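# Preguntas que nos hacen sobre los moldes de silicona

Contesta Shanthi Gunawardena, que lleva los talleres de repostería de Sikder y friega más moldes de los que rellena. Revisado en marzo, con dos respuestas nuevas al final.

**¿Hay que engrasar la silicona?**

La primera vez, sí: una gota de aceite neutro repartida con papel de cocina. Después, depende de la masa. El bizcocho con mucha mantequilla sale solo; el de claras se agarra como un inquilino con contrato antiguo. El espray desmoldante mejor déjelo para el metal, porque con el tiempo crea una película pegajosa que no hay quien quite.

**¿Por qué mis corazones parecen patatas?**

Casi siempre por la punta. La mezcla entra en los lóbulos, se siente cómoda y no baja más. Rellene primero la punta con una manga fina o una cucharilla, dé dos golpecitos contra la encimera y complete el resto. Con chocolate, pinte antes el hueco con un pincel. Y no llene hasta el borde, por favor. Ya sé que sobra un poco. Cómaselo.
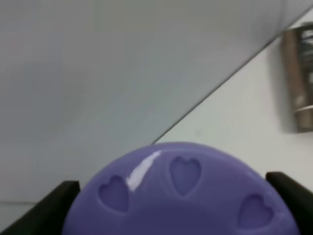 Los huecos poco profundos tienen otra pega: se enfrían por fuera mucho antes que por el centro, y uno se confía. Si al doblar un poco el borde la pieza no se despega sola, devuélvala a la nevera y váyase a hacer otra cosa.

**¿Cuánto tiempo en el congelador?**

Para chocolate, 12 minutos suelen bastar en piezas pequeñas. Para mousse, 3 horas como mínimo, y si puede ser toda la noche, mejor. Ponga el molde sobre una bandeja rígida *antes* de llenarlo. Quien lo ha llenado primero y ha intentado cruzar la cocina después ya conoce el motivo.

**El molde huele a cebolla. ¿Lo tiro?**

Todavía no. La silicona recuerda todo lo que ha vivido, sobre todo si ha compartido cajón con la tapa del sofrito. Lávelo bien, séquelo y métalo vacío en el horno a temperatura moderada, unos 67 minutos (Mitali Wijesinghe jura que con menos sobra, pero Mitali también guarda el ajo con las galletas). Compruebe antes la temperatura máxima que indica el fabricante.

**Tiene una capa blanquecina. ¿Es grave?**

Es cal o grasa vieja. Agua caliente con un chorro de vinagre, media hora, y esponja blanda. El estropajo verde raya el brillo, y ese brillo es el que luego se ve en los bombones.

**¿Puedo cortar sobre el molde?**

No.

**¿Y con un cuchillo pequeño?**

Tampoco -- desmolde primero y corte en una tabla.

**¿Cómo los guardo para que no se deformen?**

Planos y sin peso encima. Un molde que pasa el invierno doblado bajo la olla exprés sale con forma de silla de montar, y sus corazones también. Si ya ha ocurrido, agua caliente y una noche sobre una superficie lisa; a veces se recupera.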